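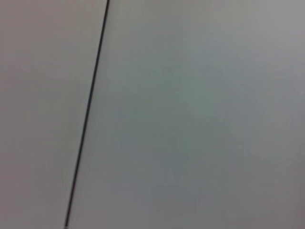

Uzma Jafri says to clean any seam all the way down before you decide whether to fill it, and that half the seams people caulk only needed a toothpick and some patience. I love this advice and I'm also a little scared of it, so I'm asking for more opinions before I start poking.

## Thin dark line where two work surfaces meet: fill it, or just clean it?

**Fares Saab**
March 2020

I finally put together the big craft and baking table I've wanted for years! It's really two tops pushed up against each other. One is an old Beneš desk top I've had forever, and the other came from the Rerken outlet. Both are pale gray, but the old one leans a bit warm and pinkish and the newer one leans cool, more toward blue-green. I thought the mismatch would bother me and I've decided I like it.

What I don't like as much is the line. When I first set the tops side by side, you could hardly find where they met. Now there's a thin, nearly black line, straight as a ruler, and my eye goes right to it every time I sit down. I roll out dough on one side and cut paper on the other, so between the flour and the glue and the coffee I assume the worst.

Things I know or think I know:

- The tops are screwed to one shared base, but they aren't fastened to each other.
- A fingernail catches on it very slightly. A sheet of printer paper goes in, a playing card does not.
- Wiping with a damp cloth does nothing, or maybe makes it darker for a while.
- I did have tape along that edge when I was lining everything up, and I'm not 100% sure I got all the glue off.

So is it dirt, shadow, tape gunk, or all of them? Can I fill it with something that stays looking nice? I'd like to be able to pull the tops apart when I move in May, so nothing permanent please. I have a tube of Terley clear sealant in the drawer from the bathtub and would be thrilled to use it up.

---

**Peter Hubáček**

What a great project, and mismatched grays look terrific together, so keep them!

I have a table made the same way (two tops, one base) and went through exactly this. Start by working out which kind of dark you have. Turn off the ceiling light and hold a flashlight low, shining along the seam instead of across it. If the line gets much lighter, a lot of what bothers you is shadow, and no cleaning on earth will change that. If it stays black, there's something in there.

If there is something in there, go dry first:

1. Vacuum the seam with the narrow nozzle, slowly, end to end. Do it twice.
2. Fold a sheet of stiff paper and draw it along the seam toward you. Look at what comes out. Flour and crumbs come out as gray fluff, and tape glue comes out as little sticky rolls.
3. For fluff, keep going with fresh paper until it comes out clean. A soft dry toothbrush is good here too.
4. For sticky rolls, put a few drops of rubbing alcohol on a cotton swab and work a short stretch at a time. Try it on the underside first, especially on the old top, as some finishes go cloudy.

Please don't use a knife. I did, and I now have a scratch 11 inches long right beside the seam, and guess which one I notice.

About the cloth: if you wipe across the seam, you're pushing crumbs and water into it. Wipe along each top, away from the line, and dry it right after. I changed that one habit and my seam has stayed light ever since, and my table gets flour on it almost every day.

On filling it, I'd skip the bathtub sealant. It'll grab both edges, it collects flour like you wouldn't believe, and in May you'll be scraping it off with your thumbnail while the movers wait. I'd clean it, live with it for a couple of weeks, and then see if you still mind. I bet you don't!

---

**Sutrisno Purba**

Just put a table runner over it.

> **Fares Saab:** Ha, I would, but I roll dough there.

> **Sutrisno Purba:** silicone baking mat then. same idea

---

**Vojtěch Kolář**

Agree with nearly everything from Peter, but I want to put in a word for closing the gap, since you say the tops aren't fastened to each other. You may not need a filler at all.

If paper slides in and it used to be tighter, the tops have probably crept. Mine did after a winter of kneading bread on one side. Get underneath and loosen the screws on one top only, a turn or so each. Clean both edges while you've got access (so much easier than going in from above, you'll be delighted). Then have someone push the loose top toward the other while you tighten up again, middle screws first, then the ends.

If you want it to stay that way, fit a pair of worktop connector bolts across the joint from below. I paid 29 for mine from the Evosstead catalog, but any hardware store has them, and they come undone with a wrench on moving day. Check the thickness of your tops before you buy. Mine needed shorter screws than the ones in the packet, and I nearly came up through the surface.

If you still want something in the seam after all that, use soft furniture wax, the kind sold in sticks. Pick a gray close to the lighter of your two tops. Warm it in your hand, rub it across the line, scrape flush with an old plastic card, buff. It picks out again with a wooden toothpick. It isn't something I'd roll dough directly on, so use a mat over that part.

One thing I'd disagree on: alcohol near a raw cut edge. If the desk top was ever trimmed and the edge isn't sealed, go with a barely damp swab and let it dry before pushing anything together.

> **Fares Saab:** I did the flashlight thing and it's both! Lighter in the upper stretch, still dark further down. Got two sticky rolls out already, which was weirdly exciting. Going underneath with the screwdriver tomorrow.

> **Vojtěch Kolář:** Take the drawers out first if there are any. I spent 40 minutes working around mine before I thought of it.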